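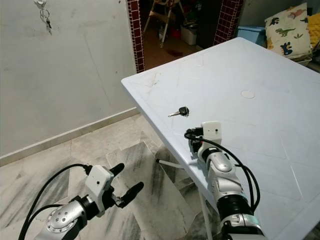 Photo: Ross Geddes

Stullolon

Stullolon is an artist residency and exhibition program based in the town of Felow. It provides living quarters, studio space and a production budget to visual artists, choreographers and sound artists for fixed periods, and presents the resulting work in its own galleries. The program is operated by the Bisusley Foundation, a private nonprofit body, and is housed in a former grain exchange.

Organization

The program is run by an artistic director, appointed by the foundation for a term of four years, and a technical manager, who holds a permanent post. The artistic director selects the residents and curates the exhibition that closes each stay. Until 2009 selection was made by open call. It is now made by invitation, with one place each year reserved for an applicant under the age of 30.

Two residency periods are held annually. The spring period runs for 13 weeks and the fall period for nine, the latter ending in November with the opening of the annual group show. Up to 6 residents may be housed at one time. Residents receive a stipend, a materials allowance and travel costs. They are required to live in the building for at least two thirds of the period and to leave one work, or the written score or instructions for one work, with the foundation.

Building

The grain exchange was completed in 1911 and closed as a trading hall in 1958. It was then used as a furniture warehouse, and stood unoccupied from 1987 until its purchase by the foundation. Conversion work was carried out in two stages. The first covered the roof, the heating system and the studios on the upper floor. The second, finished in 2004, opened the main trading hall as a gallery.

The total exhibition area is 1,324 square meters. The main hall has a sprung timber floor laid over the original stone, a change made at the request of the dance program. The stone surface can be exposed in sections by lifting panels, and several exhibitions have made use of this. The Nedeljković Room, a smaller gallery on the north side, has no windows and is used mainly for film and sound work. It is named for the family that ran the furniture warehouse.

The upper floor contains the studios, a shared kitchen and a reading room. The basement holds a workshop for wood and metal, a print shop and the archive store. The courtyard is paved and is used for outdoor performances in the summer months.

Exhibitions

Each resident's stay ends with a solo presentation, normally shown for five weeks. There is no fixed requirement as to medium. In the early years most presentations consisted of painting and sculpture. After the sprung floor was installed, the share of performance and time-based work rose, and by 2012 it made up more than half of the schedule.

The annual group show brings together work by residents from both periods of the year, along with pieces drawn from the collection. It has no common theme. Works are hung in the order in which the artists arrived at the residency, a practice introduced by the first artistic director and kept by the later ones.

Performances are repeated at set hours during the run of a show. Where a performance depends on the artist being present, the foundation may appoint a trained substitute, subject to the artist's written consent. The rules for such substitution are set out in the residency agreement and have been revised 2 times.

Collection and archive

The collection is made up of the works left by residents. Objects are stored in the basement and loaned to other galleries on application. Works held as scores or instructions are kept in the archive, along with floor plans, lighting plots, sound files and correspondence. A score may be performed elsewhere without a fee if the artist is living and has agreed, or if the estate has agreed.

A printed catalog of the collection was issued in 2010, with a supplement in 2016. The full archive index was made available online on 3 May 2021. Entries list the title, date, medium and dimensions or running time of each work, the conditions for its display, and any earlier loans. Material less than ten years old may be consulted only in the reading room, by appointment.

Publications

A booklet is produced for each solo presentation, containing a curator's text, a list of works and an interview with the artist. Booklets are issued in print runs of 400. Numbers one to eleven are out of print.

See also
Artist-in-residence
Performance score
Adaptive reuse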